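Evaluation of the Mosia Tabletop Manipulation Kit for Use in an Undergraduate Lab

Project report, Vatley Robotics Lab Course
Submitted Saturday, June 16, 2018

1. Purpose

The lab course currently uses the Rudier arm for its manipulation assignments. The arm is adequate for scripted motion but has no camera of its own, and the overhead camera loses sight of the workpiece whenever the arm is above it. The Mosia kit was proposed as a replacement for the second half of the course. This report covers setup, wrist camera behavior, grasping of small flat objects, and suitability for teaching. Navigation and dual-arm options were outside the scope.

2. What was supplied

The kit arrived in April in 2 cartons. It contained the arm, a controller, a two-finger gripper with black fingers, a small camera for the wrist mount, and a cable set. The enclosure is sold separately by Bhatt and ships flat. Floor and wall panels are interchangeable, and the patterned ones cost the same as plain white.

The printed manual describes an older controller. Port labels in the manual do not match the labels on the unit, and the emergency stop wiring is shown only in the online version. Assembly of the enclosure was straightforward except for the corner posts, which must be fitted before the wall panels slide in. The order given in the instruction sheet is the reverse.

3. Method

Trials were recorded through the vendor software with default exposure and default finger force. Each trial began from the same arm pose with the fingers open. The target was a flat object placed on the floor panel, and a trial counted as a success if the object was lifted clear of the panel and held until the arm returned to its start pose. Objects were repositioned by hand between trials. A total of 953 trials were logged over the test period. Trials stopped by a controller fault were logged but excluded from the comparison in Section 4.

Detection was tested separately on 1761 stored images from the wrist camera, labeled by the project group. No retraining was done. The intent was to assess the kit as delivered.

4. Results

4.1 Detection

The supplied detector performed well on plain panels. On patterned panels it produced false detections, mostly on the walls, where rounded shapes of a single color were returned as objects. Restricting detection to the floor region removed most of these. The setting exists in the software but is off by default and is not mentioned in the quick start guide.

Glossy flooring was the second source of error. Reflections shift as the wrist moves, so a detection made from a distance was sometimes dropped during approach. Lowering the exposure helped — at the cost of detail in darker areas.
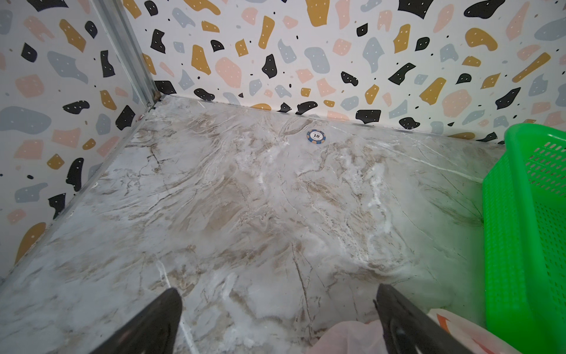 Figure 1. Wrist camera view, gripper open. Target: poker chip marked "10" near the back wall. Green basket at right.

4.2 Grasping

Thin objects were the weakest case. The finger tips are narrow, and a pinch from directly above requires the tips to reach the panel surface. With the factory height offset they stopped short and closed on nothing. After recalibration the grasp was usable in open floor areas but remained unreliable close to the walls, where the wrist housing limits the approach angle.

4.3 Software

Logging was dependable. The controller needed a restart after every loss of network connection, and each restart took 15 minutes including homing and the camera check. This is a significant portion of a lab period.

5. Conclusions

The kit is suitable for the perception assignments as delivered. For grasping assignments it should be calibrated by staff before the first session, and thin targets should be kept away from the enclosure walls. We recommend buying one unit and retaining the Rudier arm for the motion exercises until the restart problem is fixed. Plain panels should be ordered for the introductory weeks, with patterned panels added later.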